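Taking Care of a Wooden Board in a Small Kitchen
Posted by Milagros Benítez, 27 Jul 2023
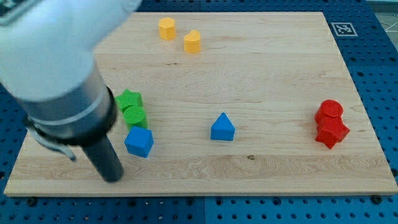
Light-colored wood with the grain running across the board.

When I moved to my apartment I had only one good board, and I almost destroyed it in the first winter. I washed it in the sink with very hot water, left it flat on the counter, and by December it was bent like a spoon. After this I began to read and to ask people, and now my boards live much longer.

Washing. Use warm water, a little soap and a soft brush. Wash both sides, even if you used only one. Never leave the board in water, and please do not put it in the dishwasher.

Drying. Wipe it with a towel and stand it on its edge, so the air can go to both faces. I keep mine between the wall and the bread box, far from the radiator.

Smells. For onion and garlic, put coarse salt on the wood, rub with half a lemon, and wait 8 minutes before you rinse. My neighbor Ginette Mallet prefers baking soda with few drops of water. It works also, but on pale wood it once left me a gray mark which I had to sand.

Oil. Food-grade mineral oil is the best. Do not take olive oil, it becomes sticky and smells old. Warm the bottle in a cup of hot water, put a thin coat along the grain with a cotton cloth, and leave it for the night. A new board wants 3 coats, with one night between each. Later, one coat every 30 days is enough.

Rough places. Wet the surface a little, let it dry fully, then sand lightly in the direction of the grain with fine paper. Remove the dust and oil again.

If the board is already bent, lay it with the hollow side down on a damp towel and put 2 heavy books on top. Mine needed two nights, and it still moves a bit when I cut bread.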